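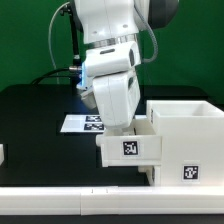

Figure 1. Trial cell with robot arm, two-drawer cabinet and printed markers.

4.2 Changes to the work of the stores clerks

The Altach site of Keskin issues small parts to three assembly halls from a central store. Before the trial, each request was met by a clerk who read the slip, walked to the cabinet, opened the drawer, took out the part and signed for it. The arm was brought in to take over the opening and closing of drawers and the handling of the most frequently requested items. Requests for anything heavy, fragile or wrongly labelled remained with the staff.

During the trial period the store handled 1,243 requests, of which 600 were assigned to the arm. The remainder were dealt with by hand, either under the rules set out in Section 3 or after a clerk had chosen to step in. We did not treat such interventions as faults. Several clerks told us that they stepped in when a fitter was waiting at the counter and a machine was standing idle in the hall.

The 21 members of staff who work in or next to the store were invited to interview, and 13 agreed. Most reported that they walked less in a shift. Fewer agreed that the work had become easier. Two tasks had been added to their day: checking that the markers on the drawers were clean and firmly attached, and putting right stock that had been returned to the wrong place. Neither task appeared in the job description in force at the time, and the time spent on them was not recorded until the second month.

Views on skill were divided. Longer-serving clerks said that they had known the contents of the drawers by heart and were beginning to lose this knowledge, as they now opened them less often. Newer staff did not share the concern and said that the request list on the Plindus screen was easier to learn than the old card index. Both groups objected to the noise of the alarm, which was lowered in November following a request from the works council.

Training was given by Nallano in a single afternoon. Those interviewed considered this enough for starting and stopping the arm, but too short for dealing with a drawer left partly open, the situation they met most often. A written procedure was later drawn up by the clerks themselves and is reproduced in Appendix B. The question of whether this work should be reflected in their pay grade was still under discussion when the interviews closed.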